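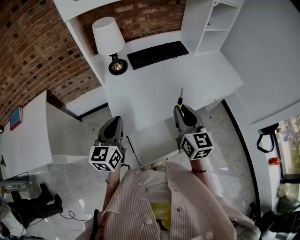
Flerneo Handheld Demos, data card

Maintained by Kanchan Tiwari and Eleri Hughes. Last revised Monday, January 17, 2022.

The set holds 1,168 two-handed demonstrations recorded with handheld grippers, one in each hand. Tasks are small desk jobs, including picking up and handing over tools such as a screwdriver. We use it to test whether a policy trained only on handheld data can run on a two-arm robot without any robot demonstrations.

Method

Each gripper carries a marker cube. Gripper pose comes from the cube and is then smoothed. Episodes where a cube was lost for more than 5 frames in a row were moved to the "rough" split, leaving 697 in "clean".

Result so far

Policies trained on "clean" alone did better on handovers than policies trained on both splits. We have not tested this outside the Larnlow rooms.

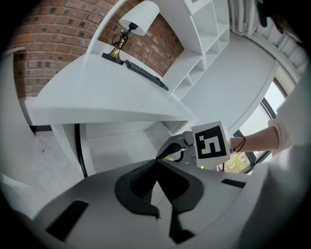 Can I train on one hand only?
Each hand is stored as its own stream, so load left or right and skip the other. Handover episodes make little sense that way and should be filtered out first.

Known issues

Left and right clocks drift by up to 2 frames in the November recordings.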